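Section 4. Teaching a two-arm task by remote control (desk tidy)

Applies to: Skinari two-arm cell, with Starnura recorder software. Do sections 1 to 3 first. If the arms haven't been homed today, stop and go back to section 3.

Time needed: one morning for 100 good takes, if the table is set up right. Longer with a new operator.

4.1 Before you start

1. Power on cell. Wait for the recorder to list both arms. Left first, then right.
2. Clear the table down to the cloth. Smooth the cloth flat. Wrinkles catch the fingertips.
3. Check the cables on both arms. Slack at the wrist, no loops hanging near the gripper fingers.
4. Put both hand controllers in their rests. Don't hold them yet.
5. Open a new session in Starnura. Name it with task and operator initials, no spaces.

CAUTION: Keep hands out of the cell whenever the recorder says LIVE. The arms follow the controllers the moment you squeeze, and they follow a dropped controller too.

4.2 Laying out the task

Desk tidy uses a drawer unit, a slotted file organizer, folders or flat boards, and markers. Drawer unit at the back, near center. Organizer to its right, turned a little.

1. Place the drawer unit. Pull each drawer once by hand. A sticky drawer will ruin a whole session.
2. Place the organizer. Leave room for the right gripper to get between it and the drawer unit.
3. Load folders, or leave them on the table, depending on which sub-task is up (see 4.4).
4. Drop the markers on the cloth. Drop, don't arrange. A neat row teaches the robot that markers come in neat rows.
5. Change the layout between takes. Small changes are fine - a hand's width is plenty.

Note: the pile can be as messy as you like but keep it inside reach of at least one arm. Test with the controller before recording.

Typical working positions, desk tidy:

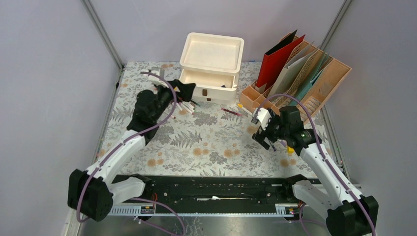
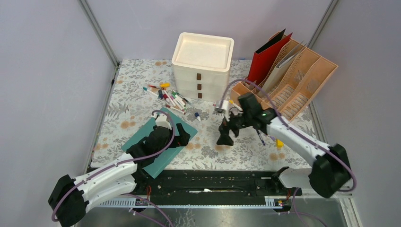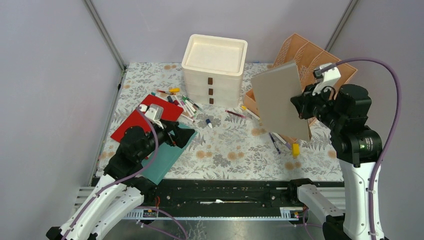
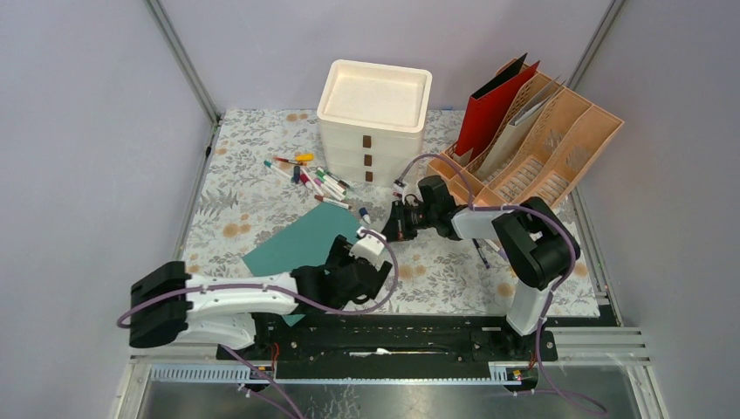 4.3 Recording a take

1. Pick up both controllers. Elbows loose, feet planted. Sit if you're doing more than an hour.
2. Move both arms to the start pose. The recorder beeps once when they're close enough.
3. Press the left pedal. LIVE comes on.
4. Do the task at an even pace. Slower than you would by hand. No pauses over a marker while you decide, decide before you press the pedal.
5. Use the arm that's closer. Don't reach across the other one unless the sub-task calls for a handover.
6. Close the gripper all the way on the object and wait for the force bar to settle before lifting.
7. Let go low. Dropping from height looks fine on the monitor and trains badly.
8. Back both arms off from the object, then press the right pedal to end.
9. Mark the take: KEEP, FIX or TRASH. Do it right away, you will not remember later.

NOTE: One fumble and a clean recovery is a KEEP. Two or more, TRASH. Recoveries are useful, just not a pile of them.

CAUTION: If the grippers touch each other, open both and back off straight up. Do not twist them apart. Wrist housings crack and replacments take weeks.

4.4 Sub-tasks and how many

Run them in this order, one sub-task per session name.

Open and close a drawer: 100 takes
Marker into drawer: 136 takes
Folder or board into organizer: 136 takes
Handover, left to right: 100 takes

Swap operators partway through each one if you can. Two people grab things differently and thats what you want.

The Quartey trainer will start on less, but below 18 kept takes in any sub-task it refuses the upload and gives a red banner. Banner text says "network error". It isn't one. Record more takes.

4.5 Hand-guided mode (optional)

For short fixes, such as a better approach to a drawer handle. Not for full takes.

1. Controllers back in rests. End the session.
2. Select GUIDE, then the arm. One arm at a time.
3. Hold the forearm with one hand, wrist with the other. Never the fingers.
4. Press and hold the button on the wrist. Arm goes soft. Take the weight before you press.
5. Move through the path. Release at the end - arm locks where it is.
6. Save as a patch and attach it to the sub-task.

CAUTION: The arm sags when it goes soft. Keep it supported or it lands on whatever is under it.

4.6 Saving and upload

1. Press END SESSION. Wait for the disk light to go out. Really wait.
2. Check free space. Under 500 GB, move old sessions to the Cilel drive first.
3. Replay three kept takes at random. If a replay stutters, check the camera plugs and redo the session.
4. Upload. Leave it going overnight if the list is long.
5. Park both arms, power off, controllers on charge.

Go on to section 5 for the first test run. Keep the stop button in reach for that one.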